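Endpoint Protection Rollout, Kundale Office
Progress report for January
Prepared by Zinash Kahsay, Fri 2 February

Status
The new antivirus client is now on 19 of the office laptops. The shared desktops on the Damen floor are done as well. Three machines failed the install and are listed under open items.

The old product was removed with the vendor's cleanup tool before each install. This took about 2 hours per batch, longer than we planned, mostly on account of the restarts. Full scans run at night, and users have reported no slowdown during the day.

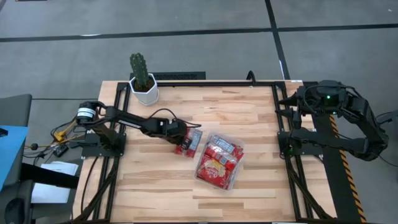
Open items
Two of the failed laptops are on an operating system version the client does not support. They need to be upgraded or retired. The third has a full disk and will be reinstalled next week.

The mail filter still flags invoices from Yupanqui as suspicious. I have added an exception for their sending address and left attachment scanning on.

Licenses
We are within the approved budget. The Falla site was not part of the original count, and I need a decision on whether to include it before the order closes.

Next month
Finish the failed machines, turn on USB device control, and send staff the short guide on quarantine notices.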